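Bench and gripper check, table-wiping and small-item pick-up trials
Site: Trastness workshop, bench 2
Checked by: Hawi Ayele
Copy to: Arvid Skjelbred
Date: 15th October
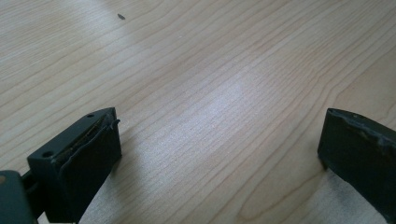

The question for this round is the same one we had in March: can the machine be left to clear and wipe a work table by itself, or does someone still have to stand next to it? The checklist covers what has to be right before we try to answer that. Most of the faults so far have been small ones. Pads are the main worry, and the left one has a flap lifting at the tip and a ragged seam along the top edge, with brownish material showing in it. The covering on the right finger is scuffed and slightly torn along the top. There is also a dark speck on the table well away from the fingers, small enough that I would like to see whether the machine treats it as dirt, as an object, or as part of the grain.

Marks used: **P** pass, **F** fail, **C** pass with comment, **N** not checked.

## A. Before power

| No. | Item | Mark |
|---|---|---|
| A1 | Floor area taped off and dry | P |
| A2 | Emergency stop within arm's reach of the operator | P |
| A3 | Cables clear of the walkway | C |
| A4 | Finger pads sound and fully stuck down | F |
| A5 | Finger screws tight | N |
| A6 | Jaws open and close by hand without catching | P |

**A3.** The lead to the charging point still crosses the gap by the door. It is under a rubber cover, but the cover slides. Tape both ends before the next session.

**A4.** Fail. Replace both pads together, because mixing a new pad with an old one gave us lopsided grip in March and we lost an afternoon to it. Clean the old glue off the finger first. Do not trim the loose corner and carry on. I know it is tempting.

**A5.** The 2 mm driver was missing from the Zarason kit. Check this one when the pads come off.

## B. Work surface

| No. | Item | Mark |
|---|---|---|
| B1 | Table steady, no rocking | P |
| B2 | Surface free of splinters and raised edges | P |
| B3 | Lighting even enough for the camera | C |
| B4 | Nothing sharp or hot left out | P |
| B5 | Cloths and spray stored away from the electrics | P |

**B3.** There is a bright patch of glare near the middle of the wood. Pale crumbs and clear spills are the things most likely to be missed there, and those are half of what a kitchen table has on it. I have marked it as a comment and left the lamp where it is. Kitchens have glare too. If the machine only copes when we move the light, put that in the result.

**B4.** Craft knives now live in the Opoku cabinet. Please put them back there and not on the window sill.

## C. Powered, slow speed

| No. | Item | Mark |
|---|---|---|
| C1 | Emergency stop tested, motion halts at once | P |
| C2 | Stop tested again during a downward move | P |
| C3 | Height limit over the table set and holding | P |
| C4 | Force limit on the fingers set to the low value | C |
| C5 | Machine waits if a hand enters the taped area | F |
| C6 | Restart needs a person to press the button | P |

**C4.** The low value is fine for sponges, cutlery and paper cups. It will not hold a full mug, and it should not be asked to. Arvid wants a middle setting for crockery. I have no objection once C5 is sorted.

**C5.** Fail. It stopped for a hand coming in from the front. When I came in from the left side, low down, it slowed but kept moving. At this speed that is a nudge. At working speed it would be a knock, and a child's hand on a table edge is lower than mine. No full-speed running until this passes from all four sides.

## D. The chores themselves

To be done after A4 and C5 are cleared. Anything in this section marked **N** has not been run today.

| No. | Item | Mark |
|---|---|---|
| D1 | Pick up a sponge and put it in the tray | N |
| D2 | Pick up a teaspoon lying flat | N |
| D3 | Wipe the full table without missing the corners | N |
| D4 | Pick up washers and screws, shop-floor set | N |
| D5 | Leave alone anything it cannot identify | N |
| D6 | Finish and park with no help | N |

**D2.** The teaspoon was the worst item in March. The fingers need to get under the handle and the pads need a clean leading edge to do it. No point running this one on the present pads.

**D3.** Someone has to look at the table afterwards from a low angle, with a torch. Checking it on the screen is not good enough. Last time the log said the job was complete and there was a line of jam along the back edge.

**D4.** Use the Weltotis tray of mixed fixings. The target is 20 pieces, and a person should do the same tray straight after for comparison. Write down both times, including the time spent picking up whatever was dropped.

**D5.** I would count this as the most important line on the sheet. A wedding ring and a washer look much the same to it.

## Running hours

The supplier's service note asks for a pad inspection every 1000 grips and replacement at 2000. Our own counter was reset when the software was updated, so we do not know where we are. From now on go by eye as well as by number — if an edge lifts, the pad is finished, whatever the counter says. Please start a paper tally on the clipboard when the new pads go on.

## Where this leaves us

As of this check, bench 2 is cleared for slow-speed work with an operator present. It is not cleared for section D.

On the wider question, my view has moved a little since March. Wiping a clear table is close. Clearing one first is harder, and telling rubbish from belongings is harder again. For the shop floor I would expect sorting fixings into trays to be useful sooner than anything in a kitchen, mainly as the bench stays put and we know what ought to be on it. I would not yet leave it running over a lunch break in either place.

## Actions

- [ ] Order two pairs of pads, fit one pair, keep one spare — Hawi
- [ ] Find or replace the 2 mm driver — Hawi
- [ ] Side detection, all four sides, retest C5 — Arvid
- [ ] Tape down cable cover — whoever is in first
- [ ] Start paper tally of grips — Arvid
- [ ] Repeat A4, A5 and C5, then run section D

Arvid's note, added after reading: agree on C5. I think the sensor is mounted too high and will try it 6 cm lower before touching the software. Please leave the speck on the table for me, I want to try it too.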